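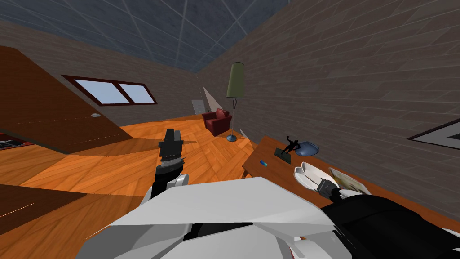

Simulated living room used for tidying tests. Gripper near a pair of white shoes on the table.

Household chore robots
By Grímur Ingvarsson
Last revised 8 May 2026
Shares 19 | Comments 11

Household chore robots are machines meant to do ordinary work in the home: picking up, wiping, folding, loading, putting away. The term is mostly used for models with one or two arms on a moving base or legs. Robot vacuums and mowers usually counted separately, see Single-task machines.

State of the field
Short answer, partly. Picking up a known object from a clear table is routine in tests. Doing a whole room without help is not. Makers tend to show the first and talk about the second. Shop-floor machines are further along, mainly beause the parts come in the same way up every time and the lighting doesn't change.

Tidying
Treated as the basic chore. The machine has to find what is out of place, decide where it belongs, pick it up and carry it there. Shoes are a common test item. Soft, hollow, open at the top, and they come in twos. A gripper with parallel fingers can take a shoe by the side of the opening or across the heel, but the second shoe often gets knocked by the first grasp. Flat things are worse. A plate or a book lying flush gives the fingers nothing to get under, so most systems slide it to the table edge first.

Then there is the question of where things go. Shoes on a table, fairly clear. An ornament on the same table probably lives there. No agreed method for telling the difference. The Fuveo trials let the householder mark "leave alone" items beforehand, which works but is a chore in itself.

Training in simulation
Much of the practice is done in rendered rooms, with furniture, lamps and small objects placed in different ways from one run to the next. Cheap, quick, nothing gets broken. Weak points are well known: cloth, liquids, friction, anything that bends. A shoe in a simulator is often stiff all the way through. Real ones fold when squeezed.

Evari runs its tidying set in simulation first and then repeats 40 of the tasks in a furnished flat. In the December round the machine finished almost 19 of them unaided. Figure is disputed, Zoda counts a task as done only if nothing else on the table has moved.

Other chores
Laundry: folding towels is possible, slow. Shirts less so. Turning a sock the right way out still mostly a party trick.
Dishes: loading works with rigid plates and a rack the machine knows. Pans with stuck food get left to people.
Wiping: good on bare surfaces. Cluttered ones need clearing first, so back to tidying.
Beds: few serious attempts.

Shop floor
The Iwasaki line uses 5 two-armed units for sorting and boxing small parts. Staff step in for jams and odd items. Same hand design as the firm's home model, very different results, and the gap is put down to how tidy the work arrives.

See also
Single-task machines; Grasping; Shared control

Comments (11)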